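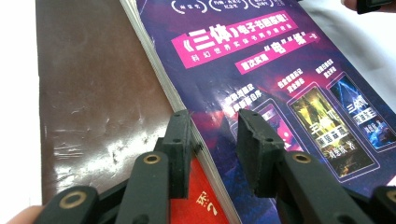 *Brown cover and purple magazine, reading table at Jaltesden*

I do this walk-through of the off-grid cabin at Jaltesden every January and September. Rizwan Memon wired the place and wrote the first list, and I've been scribbling on it ever since. My comments are under each item.

## Battery shelf

- [x] **Terminals tight, no white crust**
 All good. I gave the negative side a quarter turn, but that's just me fussing.
- [x] **Vent at the back clear**
 Mouse nest again! Pulled it out and stapled fresh mesh over the hole.
- [ ] **Resting voltage written in the log**
 Forgot, and by the time I remembered, the sun was on the panels. Do it first thing next visit.

## Inverter (the Wurer)

- [x] **Fan spins up under load**
 Ran the kettle and the toaster together and it kicked in right away. Still rattles a bit.
- [x] **Ground wire snug at the case and at the rod**
- [ ] **Fault codes cleared**
 Code 31 is back. Afshin Bakhtiari had the same one at his place and says it was a loose neutral – I checked mine and it's tight, so I'm stumped. Rizwan, can you take a look? 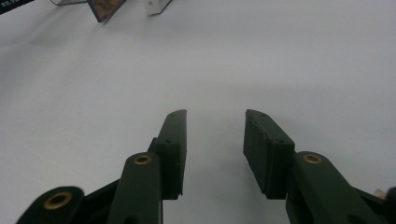

## Breaker panel

- [x] **Labels match the circuits**
 They do now. Number 2 said "pump" and ran the porch light (my fault, I swapped them last fall and never fixed the tape).
- [x] **GFCI test buttons trip and reset**
 Sink and porch both fine.
- [x] **No warm breakers after 21 minutes on full load**
 Used the back of my hand with the cover on. Everything cool.

## Roof and panels

- [x] **Clamps and rails**
 One clamp on the east end had backed off, so I snugged it up.
- [ ] **Cable clips under the eave**
 Two are cracked. I want the metal ones from Amoah this time, the plastic ones don't last up here.

## Smoke and CO alarms

- [x] **Test button, both units**
 Loud as ever – the dog went under the bed.
- [ ] **Spare 9-volt in the drawer**
 Used it. Buy more!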